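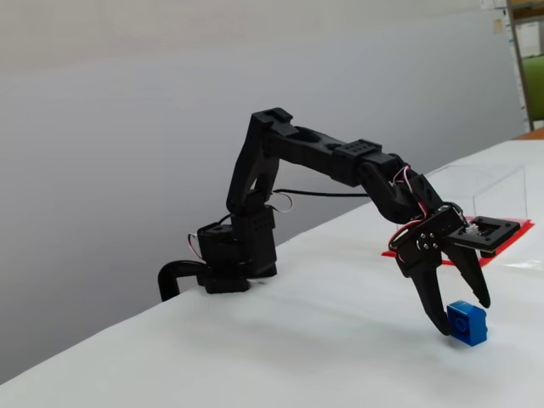
Work on the bench arm has reached the point where we can report on the second half of the Thongdee small projects grant. The arm is assembled, wired and mounted on the table in the Poltgate workshop, and it now takes its commands from the control program Orest Levchenko wrote for it. Our practice piece is still the blue plastic block with the single stud on top, set on the white table with one finger of the gripper on either side of it. The clear box on the red mat toward the far end is the drop target. Cable routing is not final, and the wires still loop out at the wrist and at the base. The parts list in the appendix to our application has changed a little, and the changes are listed further down.

Reporting period: February to the end of the grant
Prepared by: Wichai Panyasiri, project lead
Project: Rarkenard (desktop arm for the shared workshop)

1. What we said we would do

The application promised a small arm that any member of the workshop could build from printed parts and hobby servos, along with a written build guide. The arm was to pick up a small object from a marked area and drop it in a box without a person touching it. We also said we would run one open build evening for members.

2. Mechanical work

All brackets have been printed and fitted. The first forearm flexed too much when the gripper was attached, so we reprinted it with thicker walls and kept the oval cutouts to save weight. The change added one evening of printing and no cost, as we had filament left over.

The base gave more trouble. In the first version the whole arm leaned forward when it was fully stretched out. Orest moved the mounting holes back and we added a second plate underneath. It no longer leans, but the plate makes the base harder to take apart, and anyone who needs to replace the bottom servo has to remove the arm from the table first. The guide says so in the section on servo replacement.

3. Wiring and power

The servos are daisy-chained on one power line. Early on we had resets whenever the shoulder and elbow moved together. We traced this to the supply that came with the Carkia controller board, which sagged under load. We replaced it with a larger one out of the spares budget and have not had a reset since. The replacement is the only item we bought that was not in the application.

We still want proper strain relief at the wrist. The wires there move with every pick and one connector has already worked loose twice. We have tried cable ties and a printed clip. The clip is better but it gets in the way of the wrist screws, so it needs another revision.

4. Gripper

This part of the build took the most time. The two fingers are printed in black and are driven by a single servo. The first set had straight inner faces and tended to squeeze small objects out toward the tips. The current set has a step cut into the inside of each finger just below the tip.

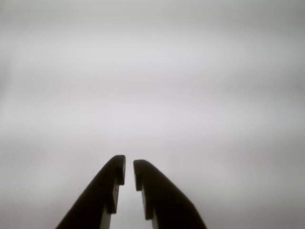

Finger alignment is set by hand at the moment. We loosen the horn screw, bring the fingers in by eye, and tighten it again. It works, but two people doing it get slightly different results, and the software then needs a new closing value each time. We intend to print a small spacer that sits between the fingers during setup so that the position comes out the same. A drawing exists and Orest will print it with the next batch.

We looked at rubber pads for the fingertips and decided to leave them out for now. They peeled after a few evenings of use and left residue on the parts.

5. Software and test results

The program moves the arm through stored positions. It has no vision of its own yet, so the block has to be placed within the marked area at the start of each run. The planned test was 600 picks in two sets of 300. The first set is complete. The second is under way, and the log stood at 351 picks when this report was written.

Most of the failures in the log are of one kind: the block is placed at an angle, one finger lands on its top edge, and the arm stops on the load limit. The limit is doing its job and no servo has been damaged. We would like to finish the second set with the same settings before changing anything, so that the two sets can be compared. The complete log will be sent with the final report.

6. Open build evening

The evening was held in the main room from 6:30 p.m. Members assembled a gripper each from a kit of printed parts and screws. The instructions for the servo horn were not clear enough and several people fitted it one notch out. That page has been rewritten and now has a drawing. Two of the kits were not finished on the night and were completed at the workshop later.

7. Budget

Spending is within the amount awarded. Servos and the controller board came in as quoted. Filament was slightly under. The larger power supply used up most of the spares line, and what remains will go on connectors and the wrist clip. Receipts are held by Wichai and can be sent on request.

8. Remaining work

- Finish the second test set
- Print and try the finger spacer
- Revise the wrist clip and tidy the wiring at the base
- Add the servo replacement photos to the build guide
- Send the final report, log and guide to Thongdee

We are not asking for more money or a change of scope. We do ask that the final report date be moved back by 2 weeks, as the printer is booked by other members for part of the remaining period. Please reply to Wichai at the workshop address if that is a problem.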